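2 min read

Meirion Gronow has overseen household recycling in Idmont since the sorting rules changed in July. The service now reaches 2,426 homes. "Residents want to do the right thing," he said. "Our labels were not clear enough."
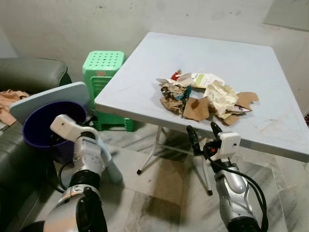
Paper and cardboard scraps on a folding table.

Food residue remains his chief concern. Of 733 bags inspected, 130 were refused.
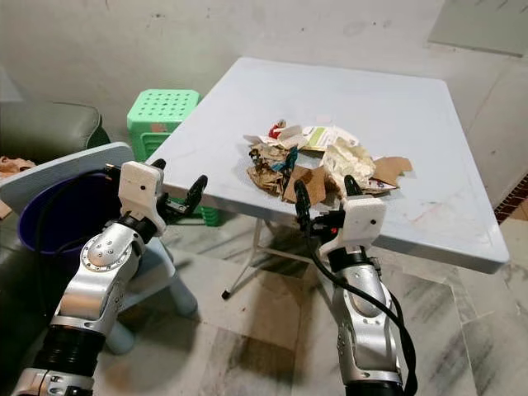

Community and Environment

Mr Gronow expects revised labels to reach every street by winter. "We shall then inspect again," he said.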